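The Gripper Test That Never Gets Dusty

Buying a robot hand used to involve a van. The vendor drove it over, somebody bolted it to your arm with the wrong screws, and by Friday you had an opinion and a scratched workbench. At Tindall, a small automation shop that fits out packing lines, the opinion now comes first and the screws come later, if they come at all.

The shop wanted to choose between two grippers, the Calico and the Pudik, and ran both through a simulator before spending any money. Each one got 1000 attempts at the same dull job: pick up a block, carry it across a table, put it down, try not to embarrass the company. A computer will do this all night and never ask for a sandwich.

The Calico is the tidy one. It closes slowly, squares itself up and behaves as if somebody's mother were watching. The Pudik is faster and treats every object as a personal rival. Over the full run it shaved 40 minutes off the Calico's time, and it also sent a fair number of blocks into parts of the floor that the software had to be told existed.

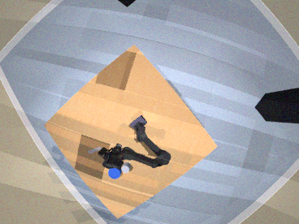 The simulated arm over its tabletop, with a block tilted at the fingertips.

Tilt is where the argument started. A block held at an angle counts as a success if all you ask is whether it left the table. Ask whether it will fit in a carton slot and the scores change places. Tindall rewrote the grading to allow 5 degrees of lean, and the Pudik's lead shrank to something you could blame on rounding.

Then there is the controller. Both grippers ran on Dumlow, which has a setting called "compliance" and a manual that spends five pages declining to define it. Turned up, it made the Pudik almost polite. Turned down, it made the Calico grip like a toddler with a cookie. Much of what the shop had put down to the hardware was sitting in that one slider.

Tindall has ordered one of each for May. The van, I'm told, is booked.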